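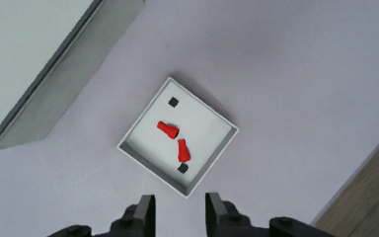
Hi all, I went along to the open day at Unuvach in September and promised a write-up, so this is it! Most of the demos ran in simulation on a big screen, which I liked more than I expected. The tray task was my favorite: two red pieces and two small black cubes lying in a square tray, with the gripper reaching in from the bottom of the screen. I stayed till 5 (and missed my train).

Woo-jin Sung wrote:
> Is it worth the trip from Skumside? And do they show
> a whole arm or only close-ups?

Yes and yes! You get the full view too, white arm bent over the table with its fingers right down at a white box. I could have watched that one all afternoon.

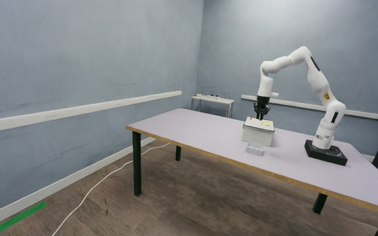
GETTING THERE

Take the 18 bus to Plistolberg and walk back past the old mill, the one with 1901 over the door. Bring a sandwich, the line for coffee was awful.

Last updated: September

Search this list Go

Recent messages
Wilczyńska visit, who's driving?
Re: Gripper pads
Spare monitor, free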